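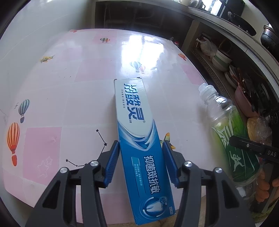 Wirnen Set-Up Guide
Section 4: Recording your first grasps

Welcome to the fun part! By now both hand-held grippers are paired with the Ostis recorder, and you can start collecting demonstrations in a real kitchen, with no robot arm needed.

1. Clear enough table space for two or three packages. Boxes and bottles are great starters.
2. Hold the gripper so the camera sees both fingertips and the object.
3. Open the jaws fully, then press Start. Wait for the beep.
4. Move in at a natural pace and close the jaws until both pads touch the sides.
5. Lift, set the item down, open the jaws and press Stop.

Note: Leave patterned tablecloths and window glare alone. Policies trained on our 2,000 mixed-home clips handled clutter far better than those trained on plain desks – 781 successful picks against 562 in the same set of trials, which still makes us grin!

Note: If a second person is recording at the same table, give each gripper its own session name.

CAUTION: Do not squeeze thin cartons hard. A crushed box changes shape between takes and spoils the width reading.

CAUTION: Keep fingers away from the linkage bars while the jaws move.

Questions about session names go to Clifford Girard. Next, go to Section 5, Checking clips in Grirner.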